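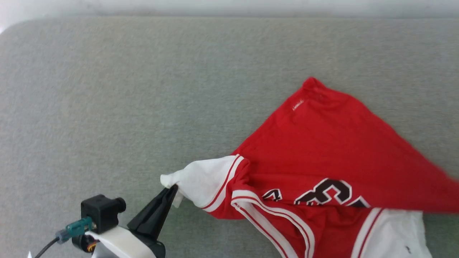
Stop buying cleverer robots and wipe the ones you've got. That's my whole argument, and if you're busy you can go back to work now.

Still here? Fine. The cell I look after has two arms and one job, folding sports kit on a padded top. Shirts, shorts, the shiny sort that slides about. When I took it over in October the folding was bad and everybody had a theory. New model. New fingers. Ardalan Heydari wanted a different camera on each wrist and had the quote printed out already. I asked when the fingers were last cleaned and got a very long silence.

So we cleaned them. Damp cloth, then a dry one, into the slots near the tips with a soft brush. Lint in there, grey fluff, red fluff. Then the wrist camera lenses. Then the cable, becuase a cable that tugs at the wrist will pull a grasp off and you'll spend two days blaming the software. I know I did.

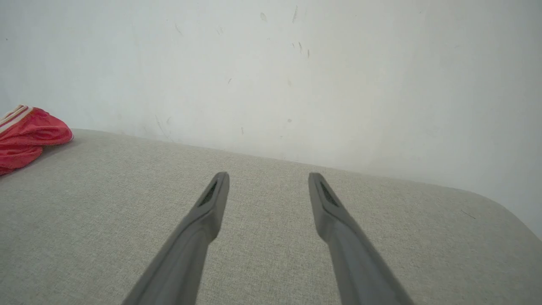 People hear "maintenance" and think of grease and spanners. Most of mine is looking. Do the two fingers meet square when they close. Does the left arm go back to where it was yesterday. Has somebody leaned on the padding and shifted it – a thumb's width is plenty, and the arm will carry on reaching for where the edge used to be. Niloufar Shojaei does the morning check in 20 minutes with a mug in one hand and finds more than any log file. The log had 2,791 lines the last time I scrolled it and not one said "fluff".

And don't tidy the cloth for it! This is the bit I argue over. Arash lays the shirts out lovely and flat before a test, and of course it does well. Real kit arrives in a heap. If you only check the cell on nice flat shirts you've checked Arash.
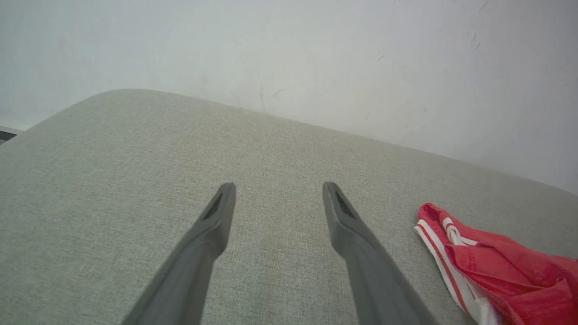 The objection I get, mostly from Fadi Twal, is that a good system ought to cope with a bit of dirt and a bent cable. Maybe it ought. Ours at Sarkport doesn't, and neither did the one at my last place, and I'd sooner have a dull routine today than a robust system some year or other. He also says cleaning doesn't scale. Well, neither does a machine that's off all afternoon while three of us stare at a screen.

What I'd ask for is small. A named person each shift. A brush that lives at the cell and isnt borrowed. One written page, and the finger gap measured and put down on it even when it looks fine. Spare fingers in the drawer, a pair, matched. We have one left and one missing, Fatemeh Salehi has chased the order twice.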